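Subject: Re: [parts-storage] Sorting small fasteners: divided boxes vs. drawer cabinets
Date: Monday, December 4, 2023

On the question of divided boxes, quoted below:

> We are replacing the loose bags in the Fudach workshop before the
> end of the year. The choice is between a Kermani drawer cabinet and
> a stack of flat boxes with fixed dividers. The cabinet takes up wall
> space we would like to keep. My concern with the boxes is small
> washers getting from one compartment into the next when a box is
> carried on its side. Has anyone on the list used the flat ones for
> longer than a few months? Also, do you label the lid or the base?

We have had flat boxes in use at Plukard since October of last year, 14 of them, so that is a little over a year. They hold machine screws, nuts, washers, crimp terminals and a few springs. I can't compare them with the Kermani cabinet, as we have never had one.

Migration between compartments depends on the clearance between the top of the dividers and the underside of the lid. Before buying a quantity, get one box and test it with the thinnest washer you stock. Put 9 of them in a corner compartment, close the lid, stand the box on each of its 4 edges and shake it. If any washer has moved, the clearance is too large for that size. Two of our boxes failed this with M2 washers and passed with M3. We moved the M2 stock into screw-top vials and left the rest as it was.

A sheet of thin closed-cell foam cut to the inside of the lid also closes the gap, but it hides the contents from above, and then you depend entirely on the labels. We tried it on one box and took it out again. 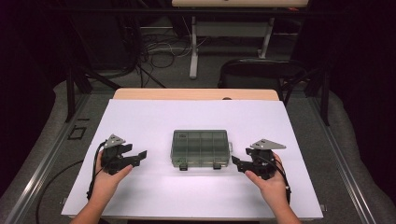
Tinted organizer box, lid closed, on the white sheet. Dividers are visible through the plastic.

Tinted plastic is acceptable for screws and nuts. For anything sorted by color, such as insulated terminals, I would buy clear. Red and orange sleeves are hard to tell apart through a grey-green lid under our lights.

Latches: check them before the box is filled. Close both, lift the box by the lid only, an inch above the table, and hold it there. A latch that releases with the box empty will certainly release with a load of steel in it. Open one latch at a time with the other hand flat on the lid, and always with the box lying on the table.

Do the sorting on a plain white sheet. Dark parts show up well on it, and at the end the sheet can be lifted by its corners and the strays tipped into a tray. Bare wood is worse in both respects – small brass parts in particular are easy to miss on it. Keep the sheet pulled flat, as washers collect in the folds.

Labels: we label the base, on the short side that faces out of the rack, and put a paper map of the compartments in a sleeve next to it. Lids get swapped between identical boxes and the label then goes with the wrong contents. The Fondlow label tape has held up on the smooth sides. It lifts on textured plastic.

I can send the compartment map as a spreadsheet if it is of use. It would need changing to match the grid of whatever box you settle on.

--
Plukard stores and bench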